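Open day at the Rullura food hub: worth the drive?

The flyer promised "a behind-the-scenes look at how breakfast reaches your table", and as I eat breakfast most days I drove out on Tuesday with fairly low hopes. The Rullura food hub is a cluster of sheds past the Vikley turn-off. Parking was on grass. Entry was $6, cash preferred, and the coffee cost almost as much again.

The tour started 45 minutes late. We were split into 4 groups by coloured sticker and then, for reasons I never worked out, put back together as one. The guide told us the hub supports 1,000 households. I asked what "supports" meant, and whether that was food in cupboards or names on a mailing list. She said she'd get back to me.

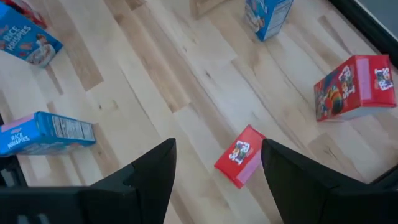
First stop was the Jemer cool room, where the organisers are proudest and the talk was longest. We heard a lot about cutting freight and keeping things local. Fair enough, but half the pallets near the door had come from interstate, and the labels were there for anyone to read. I don't mind food travelling. I do mind being told it hasn't.

The packaging session was better. The speaker admitted that single-serve packs use far more cardboard for the amount you get to eat, then spent ten minutes explaining why people keep buying them. Portion control came up, and school lunches, and camping. Price per kilo didn't, until a woman at the back raised it.
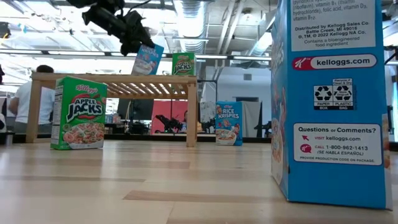
Apple Jacks on the rack, Rice Krispies above it.

Lunch was a sausage in bread from the Tambunan stall, easily the best value of the day — and the queue showed it. The nutrition talk that followed leaned heavily on added vitamins. I'd have liked more on sugar, which got one slide near the end, when people were already collecting their bags.

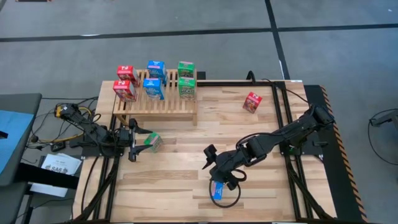

Small cereal boxes in two rows of three.

The hub is running another open day in January. I'd go again if the cool room talk were shorter and somebody brought the household figures. Take a hat, and skip the coffee. The farm shop closes at 3 pm, whatever the flyer says.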